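Atualizado em 22 de janeiro de 2020

# Limpar, colar e guardar livros em casa

As dicas servem para romances, contos e poesia em edição corrente, em brochura ou capa dura. Livros antigos ou de valor devem ir a um restaurador.

## Pó

Tire os livros da estante uma prateleira de cada vez e mantenha a ordem em que estavam. Segure cada volume bem fechado, com a lombada para cima, e passe um pincel macio e seco pelo corte superior, da lombada para fora. Se o pó entrar nas folhas, abra o livro e sacuda-o à janela.

Nas capas plastificadas pode usar um pano de microfibra ligeiramente húmido. Nas de papel ou tecido, só pano seco. O espanador de penas espalha mais pó do que apanha.

## Folhas soltas

Nas antologias grossas, as primeiras folhas a cair costumam ser as do meio. Fita-cola não: amarelece e, passados uns anos, deixa uma mancha que já não sai.

1. Limpe a margem interior da folha com o pincel.
2. Aplique um fio de cola branca de pH neutro com um palito. Uso a Dorusine de bico fino, mas qualquer cola de encadernação serve.
3. Encaixe a folha até ao fundo e acerte-a pelo corte superior.
4. Ponha papel vegetal dos dois lados e feche o livro.
5. Deixe-o sob peso durante 4 horas antes de o abrir.

Num livrinho de contos de 192 páginas, colei assim um caderno inteiro que se tinha soltado. Ficou a abrir um pouco menos naquele sítio, mas lê-se bem.

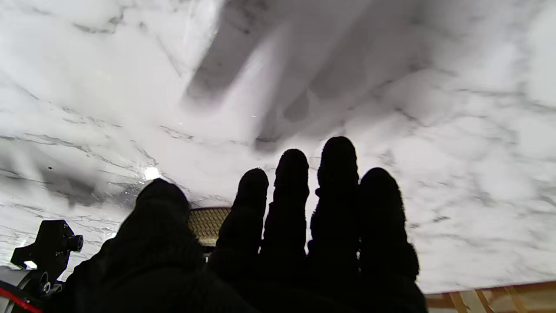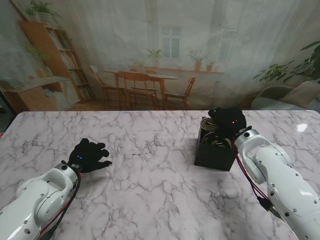
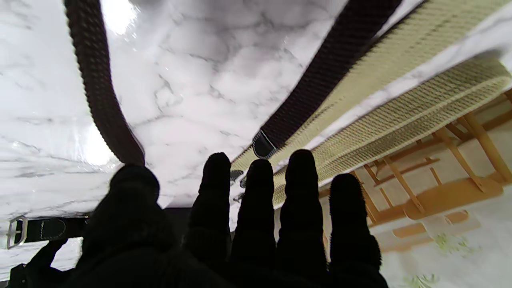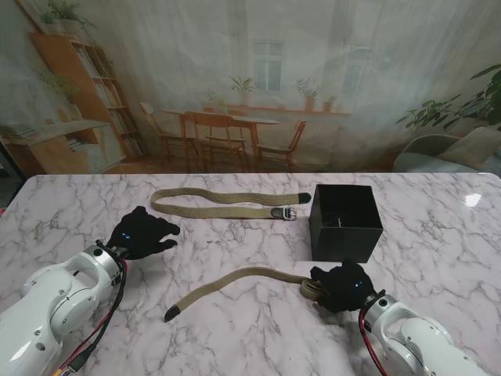

Rakiya Ezeani escreveu a discordar do peso: na opinião dela, as brochuras de lombada colada ficam melhor presas entre duas tábuas, com um elástico largo, do que debaixo de uma pilha de dicionários, que escorrega e entorta a lombada. Experimentei com um volume da Adebisi e é verdade que a lombada saiu mais direita. Convém que as tábuas sejam maiores do que a capa, senão fica o vinco.

## Cheiro a mofo

Meta o livro numa caixa com tampa, de pé e entreaberto, com um pires de bicarbonato ao lado. O bicarbonato não deve tocar no papel. Troque-o de 2 em 2 dias até o cheiro passar. Se houver manchas com pelo, o livro fica separado dos outros e a limpeza faz-se na rua, com máscara.

## Estante

- Deixe um dedo de folga entre os livros e a parede, sobretudo se for parede exterior.
- Não aperte as filas. Para tirar um volume, empurre os dois vizinhos para trás e pegue-lhe pelo meio da lombada.
- Os livros muito altos ou pesados guardam-se deitados, no máximo três em pilha.
- As prateleiras compridas cedem ao centro. Nas minhas, uma Beltwood já com uns anos, pus um apoio a meio em dezembro.
- Sol direto desbota primeiro os vermelhos e os laranjas das lombadas.

Para forrar livros que andam na mala, o papel kraft da Bisberg aguenta bem e não larga tinta. Dobre as badanas sem colar nada à capa.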